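Support: Stimier family papers, name index
Ticket status: Resolved
Opened by: Soledad Camacho
Product: Nandach catalog, hosted
Opened: February 2021

Search is losing people

Hi all, me again. I look after the Stimier papers, the letters and shop records that came to us from the granddaughter of a Jewish draper in eastern Germany. We've got them cataloged in Nandach and there's a public name index so that descendants can look up relatives who turn up in the letters. The paper index has 262 people in it. I typed a good part of it myself and I am very sure of that number!

Since the last import the public index is missing 58 of them. They aren't hidden or marked as drafts (I checked that first, having been burned before). If I search for the family name I get some of the family and the rest are just gone.

I only caught it when a woman wrote to ask why her great-aunt had been taken off. I felt sick. For a lot of these families a line in an index is the only place the name is written down anywhere, and I do not want to be the person who deleted it a second time. So if this could go near the top of the pile I would be very grateful.

What I've tried so far: cleared my browser, logged out and in, tried the other computer, rebuilt the search index from the admin page. The rebuild says it finished fine. Same result.

Reply from Cauã Evangelista, Agarwal support desk

Hi Soledad, thanks for the detail. Could you send the import file you used, plus the names of two people who should be there and aren't? Please don't run the import again for now.

My reply

Sending the file now. For names, take the draper's sister Frieda and her cousin Frieda. Yes, there are two of them, and it confuses the living daylights out of everyone. They wrote to each other too, so there are letters from Frieda to Frieda. Before the import they both had pages. Now there is one Frieda, with the sister's birthplace and the cousin's address in Murnine, and the letters of both hanging off her.

Which I suppose is a clue, so let me add it as one. Maybe people aren't going missing at all, maybe they're being squashed together.
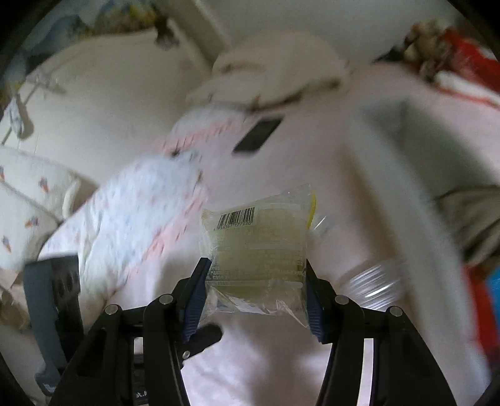
I spent last night going down the paper index with a ruler and marking who was gone, and there's a pattern. The ones that vanished are nearly all adults who were still in Germany after 1938. The children who got out early are fine. The older generation, the ones who died in the twenties, all fine. The American cousins are fine too, including the one whose name we spell three different ways on purpose.

I haven't worked out what that has to do with software, but it has to be something. I also tried putting the cousin Frieda back by hand. She saved, she showed up, I went and had supper, and in the morning she was gone again. So whatever is doing it runs at night.

Reply from Cauã Evangelista

That helps a lot. There is a nightly job that looks for duplicate people and merges them. It was switched on with the last update. I have paused it for your account. Can you tell me what is in the "additional given name" column? I see the same two words over and over.

My reply

Oh no. Oh, of course. I should have seen it.

Those are the forced names. From the start of 1939, Jewish men in Germany whose first names weren't on an approved list had to add Israel, and women had to add Sara. It was put on ID cards and official papers, and people had to use it in business too. The draper's letters to the tax office are signed with it, and the ones to his brother never are. When we cataloged the papers we recorded it exactly as the document had it, in the additional name column, so that somebody searching with an old ID card in hand would get a match.

So I'm guessing your duplicate job sees the same family name and the same additional name and decides it has found one person. It isn't your fault, you couldn't know, but please understand why my stomach dropped. The whole point of the rule was to make people look alike on paper.

Xóchitl Villaseñor, who reads the old handwriting for us, pointed out that it will hit married women hardest. They're often down as "Frau" plus the husband's name, then Sara, and the real first name is only in a note. She's right, I looked, and most of the gaps in my ruler list are wives.

Reply from Cauã Evangelista

Understood, and thank you for explaining. Your guess is correct. The job gives a lot of weight to a matching additional name, on the idea that it is usually rare. In your data it is the most common value in the file. The merged records are kept in a holding table for a while, so nothing has been deleted. I am passing this to Yatziri Contreras, who can unmerge them.

My reply

Nothing deleted! I read that out loud to the whole reading room, such as it is (Xóchitl and a radiator). Thank you.

Before Yatziri starts, a few things I'd like to ask for, and you can tell me if any are silly:

Please don't empty the additional name column to get around it. One person here suggested moving the forced names out to a note and leaving the main record clean, and I do see the kindness in that. I argued the other side. If we take it out, the record says it never happened to her, and the next person with the ID card finds nothing. I'd like it kept and labeled for what it was.

Please leave the letters alone until the people are back. I can re-link those by hand. I know the two Friedas' handwriting by now, the cousin crosses her sevens and the sister presses so hard she goes through the paper.

And if there's a setting to keep the night job off for good on our account, I want it.

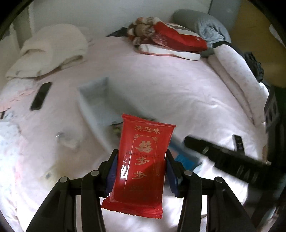

Can the merge job be turned off for one collection and left on for the others?

It's set per collection, under Admin, then Records, then Duplicate handling. Choose "Suggest only" and the job will list possible matches for you to look at, and won't merge anything by itself.

Note from Yatziri Contreras

Unmerge done on the test copy. Please check it before I run it on the live one. Two records would not separate cleanly, I have listed them at the top of the report.

My reply

Checked all morning. The test copy looks right. The sister is back in her own birthplace and the cousin is back in Murnine. The two stubborn ones are a father and son with the same first name, the same street, and the same forced name, and no birth dates on either. I don't blame the machine for that one, we had them mixed up ourselves until Emiliano Quezada found the son's school certificate tucked in a ledger. I'll type them in fresh and put the certificate number on the son.

Go ahead on the live one, please.

Update, next day

Live index is back to 262. I searched every single name on the ruler list and they all came up. I left it overnight with the job on "Suggest only" and they were all still there this morning, with a very long list of suggestions that I have declined one by one — it took a whole pot of coffee.

I've added a new field called "Name imposed by law" and moved the forced names into it, still searchable, with a line of explanation that shows on the public page. Xóchitl wrote the line. If other archives on Nandach hold German papers from those years, would you pass this on to them? They may have the same trouble and not have noticed yet, particularly if they didn't keep a paper index.

I've also written back to the woman about her great-aunt. She has her page again, with her own first name at the top.

You can close this one. The letters still need re-linking but that's my job, and I'll be at it into March.

Closed by Cauã Evangelista. Warning about the duplicate job added to the import help page.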